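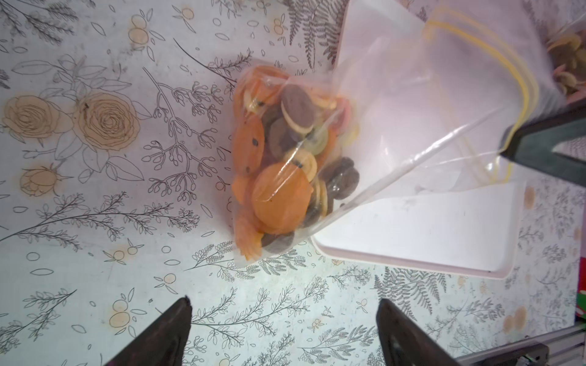 Notes for the snack bag talk, Fornlow village hall, 19 June 2022

Start with the biscuits, before hello, before who I am. Ask them: when did you last open a packet at home and get to the end of it while it was still crisp? Let them laugh, then get going. Mixed bags are my favourite thing to pack and I want that to come across in the first minute. You get the big orange rounds next to dark sandwich biscuits with the cream showing, a pale yellow one with a dark middle, something greenish, a pink and yellow sweet near the top, and all of it through clear plastic so you can choose before you've even opened it. Point out how the biscuits are all down at one end and the top half of the bag is just plastic. That spare plastic is the bit I want to talk about.

(Slow down here. I gabbled this part at Mernavari.)

Why I mix at all. When Xuân Tô and I began making up bags for the Trịnh family party we did one kind per bag, very tidy, very dull. The plain ones came home again. The next year we mixed everything and the table was cleared before the tea had brewed! We've made up 1,000 bags between us by now, and I still get a little thrill when a good one comes together.

Filling. Stand the bag up in a mug or a jug and fold the top over the rim like a cuff. Big flat things go in first, against the sides. Sandwich biscuits next, on their edges if they'll stay. Small sweets last, and they'll find their own way down the gaps - give the bag one gentle tap on the table and stop. People love to shake. Please don't shake. Wafers go to crumbs if you so much as look at them.

Demonstrate with the mug. Pass the mug round if it's a small crowd.

How full? Half, or a touch over. I know it looks mean. Duyên Tạ fills hers right to the zip and then has to sit on them (her words), and she has promised to come and heckle, so leave room for that. With a half-full bag you can lay it flat and smooth the air out with the side of your hand, from the biscuits up towards the opening. Close the zip from one corner, leave a gap the width of a finger, press out the last of the air, then close the gap. Run your thumb and finger along the whole strip afterwards. You can feel it when a bit hasn't caught.

Ask for a volunteer to find the bad seal in my three test bags. Prize is the bag.

Now bands and labels. If the zip on an old bag has gone soft, roll the top down and put a rubber band round it. Round the long way or round the short way, I don't mind, as long as it isn't biting into the biscuits.
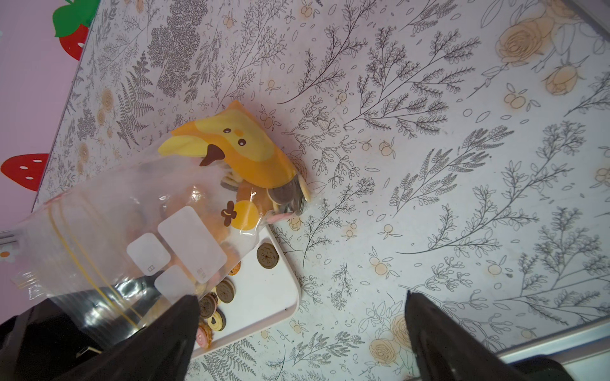 A band also means you can use a pretty printed bag that never had much of a seal to begin with, and I do think a cheerful bag is half the fun. Keep your writing on the plain parts. I put what's in it and the month I packed it, so "mixed, September" will do. If there are nuts, say so in big letters. Write on the label before you fill the bag! I have put a pen through more wafers than I care to say.

Trays. Every bag I make goes onto a tray as soon as it's closed. You can carry the lot to the cupboard in one go, and the bags lie flat without anybody stacking a tin of tomatoes on them. A shallow one with a bit of a rim is best. If there's time, tell the story of the Jurkov picnic, when I used a carrier bag and we ate everything with spoons.

Things people always ask:

Soft and crisp together? No, keep cake and crisp biscuits apart. The crisp ones go soft overnight and the cake goes dry, so you lose both.

Chocolate in summer? Yes, if it's inside something. Chocolate sandwich biscuits are fine. Loose buttons will weld themselves together by lunch.

Can you reuse the bags? I do, for dry biscuits only. Turn inside out, wash, and hang over a wooden spoon until properly dry.

How long does it take? With two of you and everything laid out, roughly 15 bags while the kettle boils twice. Xuân is faster than me and will tell you so.

Then everyone up to the tables. Mugs on the left, bags in the middle, biscuits on the right, pens by the door. Two bags each, one to keep and one to swap with somebody you didn't come with. Remember to take the spare rubber bands out of my coat pocket first.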